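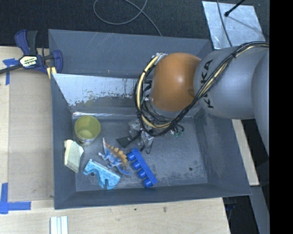 A gray bin and an orange-jointed KUKA arm at a wooden work surface.

Night bus to the coast is back, and it runs until the end of June

Good news for anyone who has ever left a concert early to catch the last ride home! The night bus between Zastano and the harbor at Savero is running again, with a new timetable, lower fares and two extra stops along the way.

The old service ended four years ago when the operator pulled out. A petition to bring it back collected 3,702 signatures over the winter, many of them from restaurant workers, nurses and students who had been paying for taxis or sleeping on friends' couches. Regional carrier Dewulf picked up the route in the spring and put the first bus on the road last month.

It was a lively first night. Passengers were already lined up outside the station before the 11:40 p.m. departure, and when the doors opened somebody started clapping (the driver, Kadir Kaplan, took a small bow). By the time the last bus pulled in at the harbor, 138 people had made the trip.

"I finish at eleven and I used to sit in the break room until the first morning train," said Ilse Van Damme, a baker who lives two streets from the water. "Now I'm in my own bed by half past twelve. I love it!"

Buses leave Zastano station at 11:40 p.m., 12:50 a.m. and 2 a.m. The ride takes 35 minutes. The two new stops are at the hospital's east entrance and at Mill Lane, where residents have been asking for one for ages. Bikes can go on the rack at the back if there is room, and dogs ride free.

Ridership has already reached over 800 a week, and the busiest departure so far is the one at 12:50. Route planner Floor Lambrechts is thrilled. She had penciled in that number for the end of the trial, and she is now looking at a fourth departure on nights when the theater has a late show.

Tickets are sold on board or at the station kiosk, and regular monthly passes are valid too. The trial runs through June, and riders can fill in a comment card on the bus or drop one off at the kiosk. Lambrechts reads every card herself, and she says the most common request so far is for softer seats.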